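**Durkedard opens its doors again in February, and this time there are chairs**

Durkedard, the robotics workshop on the Sotomayor industrial estate, will hold its second public open day in February, from 10am until the biscuits run out. Last year that was shortly before noon. The order has been increased.

The main attraction is Winer, a two-armed robot that the workshop has been teaching to handle small parts. Winer has two hands with jointed fingers, a great many screws and, so far, no opinions. Visitors will be able to watch it work at a task board, a flat white sheet with slots and recesses cut into it and a handful of blue pieces to be picked up and put where they belong. A reasonably alert toddler can manage this sort of thing. Toddlers are welcome to attend and feel superior.

Demonstrations last 9 minutes each and will run throughout the day, with seating for up to 74 people at a time. The seating is new. Visitors to the first open day stood for the whole of it and mentioned this on their feedback forms, in several cases using the back of the form as well.
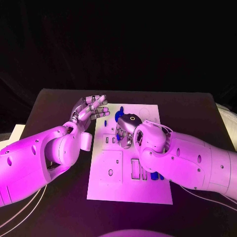

The workshop would like to manage expectations. Winer is slow. It thinks about a peg for longer than most people think about a mortgage, and it has been known to stop halfway and start again. The team considers this a sensible habit in something that strong. Anyone hoping for dancing, football or a cup of tea brought to the table should know that tea is served from a hatch at the back, by people.

Between demonstrations, staff will take questions at the front of the room. The most popular question last year was whether the robot would be taking anybody's job. The second most popular was where the toilets were. Both will be answered, and the second now has a sign.

The day also marks the end of the first stage of the Hason project, under which Durkedard is looking at how robots might help small firms with fiddly assembly work done in short runs. The first stage took 320 hours of practice at the board. The next will move on to real parts supplied by local businesses, which come in awkward shapes and are rarely blue.

"We could have shown people a polished film with music on it," said a spokesperson for Durkedard. "We thought they would sooner see the thing itself, including the bits where it drops something. If it does drop something, please don't clap. It puts the engineers off."

Entry is free and there is no need to book, though school groups are asked to get in touch beforehand. The car park holds 90 cars, provided everyone parks like an adult. The building is step-free throughout, and a quieter demonstration with fewer seats will be held at 3pm.

**Notes to editors**

Members of the press are welcome from 9am. Filming is allowed from behind the tape. Interviews can be arranged with the team, but Winer is unavailable for comment.

Enquiries: press desk, Durkedard, Sotomayor industrial estate.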